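Search this site Search

5. What Went Wrong: The Bag Problem

I'll admit that I wanted this section to be short. When we planned the Rikness trials I figured the failures would be spread out across the usual stuff (missed grasps, lost network, somebody bumping the arm) and I could put them all in one table and move on to the good news. Then I sat down in November with the logs and found one kind of failure eating up so much of the pile that it needed its own section, and here we are!

Out of 127 pickup attempts on plastic film at floor level, 17 ended in what we call a drag stop. A drag stop is when the arm is pulling on something, the force at the wrist goes over the limit, and the controller freezes everything until a person comes over and clears it. In 5 of those 17 the gripper also had carpet or a cable between the fingers along with the film. I care about those 5 the most, and I'll get to them.

5.1 How a drag stop happens

The task sounds so easy. The Mirau arm rolls up on its base, looks down, finds a piece of trash on the floor, pinches it and drops it in the bin. With paper cups it's almost boring to watch. Thin plastic is a whole other animal. The planner (we call it Drinel, and Section 3 has the details) picks a pinch point by looking for a ridge, a fold that sticks up enough for both fingers to get around it. On a thick sheet that works great. On thin dark film lying on dark carpet, the depth reading goes to pieces, and a shiny streak can look a lot like a ridge. So Drinel picks the streak, the fingers come down on either side of pretty much nothing, and they close on whatever is there.

Sometimes they close on air, and that's fine, we just try again. Sometimes they catch the film along with a tuft of carpet. The lift starts, the film comes up a little, the carpet doesn't, and the force climbs. Our first version of the code took rising force as a sign that the trash was heavy, and it answered by gripping harder. I wrote that part. I was pretty proud of it back when we were testing on full water bottles.

5.2 The furniture makes it worse

Trash likes to end up against things. A bag drifts along the floor until it meets a table leg and there it stays, usually with one edge tucked under. Now the arm has a second way to get in trouble, and it's a sneaky one. If the film is held down by a foot or a base, pulling on it looks to the wrist sensor just like pulling on carpet, only the force builds up slower and smoother. The old limit of 15 newtons was tuned on the sudden kind. With the slow kind the arm could lean on a fixture for a good long while before anything tripped.

Yao-tsung Tsao was running the arm the first time we caught this, and he hit the red button well before the software made up its mind. His note in the log reads, in full, "pulling the stand, not the bag." I've taped a copy over my desk. None of the stands tipped in our trials, but the room at Chou where we ran them had pretty stable pieces in it, and I wouldn't want to bet on a floor lamp.

Figure 4 gives a feel for how tight the work gets. The view is from the wrist camera, so it's pretty close to what the planner has to go on when it's choosing where to put the fingers. Look at how little there is between the finger and the white foot of the pole, and how the top edge of the gray sheet curves in beneath that foot. The streaks on the plastic are the very thing Drinel likes to mistake for a ridge. There's a thin black cable or strap on the carpet too, over on the lower left, and black on near-black is about as hard as it gets for our segmenter.

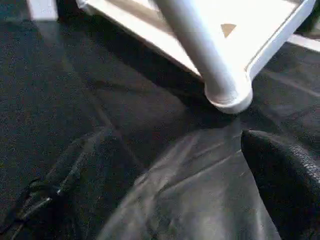
Photo: wrist camera, Rikness trials.

Figure 4. Gripper finger over a dark plastic sheet on carpet, next to the foot of a white pole and its base platform.

5.3 Cables

Back to the 5 bad ones. Three were carpet. The other two were cables, and those scared me more than anything else we saw all season. A cable under the film is nearly invisible to the arm. The fingers pinch through both layers, the lift goes fine for the first bit because a cable has slack, and then the slack runs out. By then the arm is moving at full lift speed! In one case the plug popped out of the wall and nothing else happened. In the other the connector bent and we had to replace it. A cable with a heavy monitor on the far end would have been a much worse afternoon.

I don't think better vision alone fixes this. We tried a brighter light on the wrist and it helped with the carpet fibers, but it also gave us more shine on the plastic, and Drinel went right after the shine.

5.4 What we changed

The grip-harder rule is gone. If the force rises after the first small lift, the arm now opens its fingers, backs off straight up and marks the spot for a person. We also added a slow test tug. The arm lifts just a tiny bit, waits, and checks that the film is coming along freely before it goes to full speed. And we drew a keep-out ring around anything that stands on the floor and is taller than the bin. Film inside the ring gets reported and left alone.

The ring was the one we argued over, and I lost the first round. It means the robot leaves trash behind, right where people can see it, and that looks bad in a demo. Yao-tsung's answer was that a robot pulling over a stand looks a good deal worse. He's right, though I'd still like to shrink the ring once the test tug has more hours on it.

We haven't rerun the full set of attempts with all three changes on, so I can't give a new failure rate. The short runs we've done so far stopped cleanly when we pinned the film down on purpose. We haven't yet tried the test tug on a cable with a lot of slack, and I suspect a long enough loop will pass the check and fool us all over again. That run is next on the list, with the far end of the cable tied to a sandbag.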